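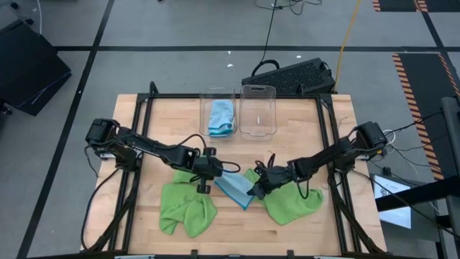 December, notebook 3, folding bench, started 9:40

Continuing with the cloths from yesterday. The question is still the same one Dehua Xia asked me: what is the smallest number of folds that makes the cloth sit flat in the clear box and also come out again without opening? For the people who will read this at Savham, the answer should be one page with a drawing, so I try to keep the notes simple.

Cloths in use: the light blue ones with the darker hem, and the green ones. All were washed at 44 degrees with no softener. Yufang Shi believes that softener makes the blue ones slippery, and I agree after the trouble last month. The green ones I did not iron. The blue ones I also did not iron, but they lie flatter by themselves.

Method, so that I don't forget again. Crumple the cloth first, drop it on the wood, then start from whatever shape it has. Find a corner. Pull along the hem until the hem is straight. Only after that make the first fold. If you make the first fold before the hem is straight, the mistake is inside the cloth and you carry it to the end. I wrote this sentence already in notebook 2, but Lingyun Yao did not see it and lost a morning.

One box is for the blue and the other is for the green. We had both colors in one box before and the pile leaned to one side, as the green cloths are thicker when folded. Please keep them separate, also at the end of the day.

10:25. Blue, folded in half two times, then one time in thirds. Goes in the box lengthwise. The layers at the short end show their hem like pages of a book, and this is good, you can see immediately if one layer is out of line. I prefer the tag to be on top at the right. It is not important for the fold but it tells me which way the cloth was turned.

10:50. Blue, only halves. Too wide. It fits when I push it, but then the corners climb up the wall of the box and do not come down again. Rejected.

11:15. Green, same fold as the 10:25 one. The middle stays fat. When I press it with the flat hand it goes down, and after a minute it is up again. Morfudd Beddoe suggests to roll the green ones. I don't want to roll, the drawing will need a second page. But I write it here so it is not lost.

11:40. Green, thirds first and then halves. Better! The thick part is now in the center and the ends are thin, so two of them can lie head to foot. I would like somebody else to repeat this, because I was maybe more careful than usual.

Lunch.

13:10. Tried to find out why the green edge curls. I looked at three cloths. The curl is always on the long side and always toward the side with the stitching, so I think the thread shrank more than the fabric. Padmavathi Rajan had the same with the Witkowska towels and she solved it by pulling the edge hard between two hands one time before folding. I did this with one cloth and the curl was weaker, but it was not gone. To check with a fresh one.

About the table: the top is good for blue and less good for green. Green catches a little on the wood when it is pulled slowly. Pull it faster or lift it. I don't want to put a cover on the table, we had the felt in the spring and everything stuck to it.

The boxes: the small white spot on the bottom of the box stays where it is, please do not scratch at it. Also do not lean the lids against the wall behind the table, they fall at night and I get a shock in the morning. Lids go on the shelf.

14:30. Counted the good ones from this week for the Kurndale sheet. 56 blue and 90 green were tried. I did not yet sort them in good and bad by the new rule (hem straight, no layer out more than a finger), so the sheet has only the totals for now. Dehua, do not send it before I have done this.

Open points
Repeat the 11:40 fold with another person.
Pull the edge before folding, yes or no, ten green cloths each way.
Ask Disus if they still make the blue cloth in this size. The order number on the old bag is 3282.
Rolling the green ones – only if the 11:40 fold fails.
New pencil for this notebook, the pen goes through the paper.

Stopped 16:20. Blue box stays on the table for tomorrow with the folded cloth in it, I want to see if it keeps its shape overnight.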